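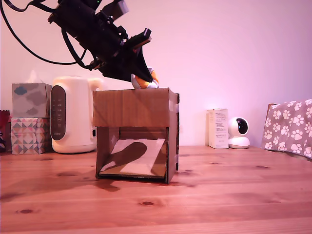

Do I need any experience with children's toys or packing to apply? None at all, and most of the people who have worked with us started out in offices, kitchens or school libraries and picked it up in an afternoon.

Toy and Table Assistant, part time, Plamadano Play Library
Posted in August by Houshang Shokri
Reading time: 3 minutes

We are looking for a friendly, patient person to join us at the Plamadano Play Library, where families borrow toys the way other people borrow books. We have 1,943 toys on the shelves at the moment (plush animals, balls, puzzles, pull-alongs, you name it!) and every one of them comes back across our sorting table sooner or later, usually with a story from whoever is returning it, and now and then with a sticker on it that wasn't there before.

Most of your shift will be spent at that table. You'll check things in, wipe down what can be wiped, set aside what needs a stitch or a good wash, and get the rest ready to go out again. Our soft toys go home in plain cardboard boxes, and we also cut old boxes into little garages, shop fronts and tunnels with ramps for the under-fives, so if you like making things with a craft knife and a roll of tape you will be very happy here. If you don't, that's fine too, and somebody else will gladly do the cutting while you sort.

Balls deserve a mention of their own. We lend out more of them than anything else, and they come in every size and color, from great big bouncy ones down to the kind a toddler can just about manage. 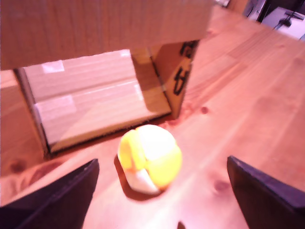 Each one gets a squeeze and a roll along the table before it goes back on the shelf, and you'd be looking for splits, loose seams and anything a small child might pick off and put in their mouth. It's pleasant work, and you can chat while you do it. Please don't feel you have to rush; we would much prefer a smaller pile done properly.

The job is 12 hours a week, with one fixed day on Thursday, when the Jarnen Street nursery brings its crates over and we need every pair of hands we can get. Thursday starts at 8:30 a.m. and the rest of your hours can be arranged to suit you. There's a fair bit of standing, though we do have stools, and some lifting of filled boxes. Tea is taken seriously and you are welcome to bring your own mug.

You'll need to be comfortable talking with parents and grandparents, able to write a clear label, and kind about lost puzzle pieces. A second language would be lovely. Training is paid, and so are breaks.

To apply, write a page or so telling us a bit about yourself and a toy you remember well, and leave it at the front desk or post it to Houshang Shokri, Plamadano Play Library, 122 Nikzad Road. If you'd like to look around first, drop in on any Thursday after 2 p.m. and ask for me.

Recent notices
Wanted: clean shoeboxes and large cartons
Plush repair evening at Pinomance Hall
New opening hours for toy returns
Story corner helpers, Saturday mornings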